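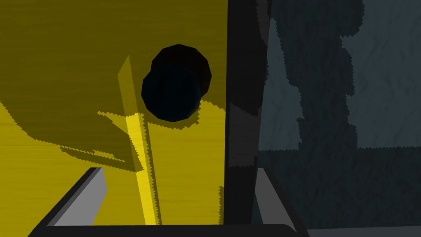 Yellow wood grain, partly in shade

Call for participants: The Food Cupboard Diary

Wonness is looking for people in Haluveck and the villages near it to take part in a study of how food is kept at home. We want to learn what people buy, where they put it, how long it stays there and what they finally do with it. The diary runs for five weeks in spring. Applications are open until February 9, 2019.

Why we do it

Much is written about food which is thrown away, but most of it speaks of shops and restaurants. About the ordinary cupboard at home we know less. Many of us own a packet of lentils that has moved house with us. Many of us buy a second jar of mustard when the first is still behind the rice. We do not find this shameful, and we will not teach you how to live. We would only like to see it written down, by the persons to whom it happens.

A first round of the diary was held in October and brought us 944 diary entries. They were very useful, but nearly all came from households with two adults and a car. For the second round we therefore especially invite people who live alone, people in shared flats, families with small children, and older people who do their shopping on foot or by bus.

What you will do

At the start you make a list of all dry and tinned food in your home. Fresh food and the freezer are left out, as these made the first round too heavy for many. Each evening after this you write a short entry: what came in, what was used, what was thrown away or given to somebody. On most evenings this takes a few minutes. If nothing happened, you write "nothing", and that is a proper entry also.

At the end you make the list a second time, and we meet you for a talk of one hour. The talk can be at our office in the Panicker building, at your home or by telephone.

You may write on paper or in the Citar form on your phone. Both are treated the same. Paper diaries are sent by post and a stamped envelope for the return is included.

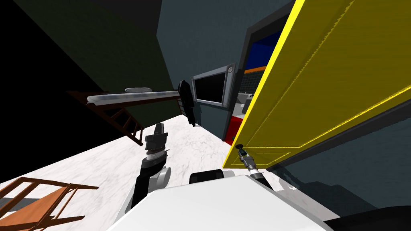 Do I need to weigh the food?
You can estimate. "Half a packet of flour" is good enough for us, and a kitchen scale is not required.

Must I tell you what I paid?
Only if you wish. There is a column for prices, and in the first round many people left it empty.

What happens if I am away for a weekend?
Write "away" for these days. If you will be away for longer than one week, please wait for a later round.

May two persons from the same home take part?
Please choose one of you as the writer. The others in the home should know about the diary and agree with it.

Who can apply

You should be 18 or older, live in the area for the whole time of the diary, and be able to write simple notes in English. Spelling is not important. You do not need to cook well or to cook often. People who eat mostly in a canteen are also welcome, their cupboards are interesting too.

We cannot accept persons who run a food business from their home kitchen. 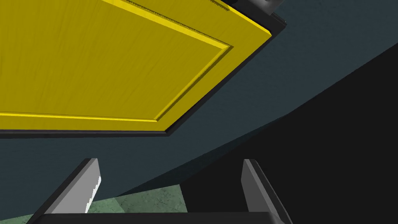 One of the diary writers from October told us afterwards that the first list had been the hardest part, that it took a whole rainy afternoon, and that there should be a warning about it in the call. We agree, so please plan enough time for the first list. You may divide it over two days.

Payment and your data

Each participant who completes both lists and the talk receives a shopping voucher. It is sent by post after the talk. If you stop earlier, you do not have to give a reason, and you may ask us to delete what you have sent.

Your name is kept apart from your diary. In the report we will use only the kind of household and the part of the area. The report is planned for 3000 words and we send it to all who took part, before it is published.

How to apply

Please write to the Food Cupboard Diary, Wonness, Panicker building, Haluveck, or leave a message on extension 800. Tell us how many people live with you, how you usually do your shopping, and if you prefer paper or phone. A few lines are enough. We answer every application, also when we cannot offer a place.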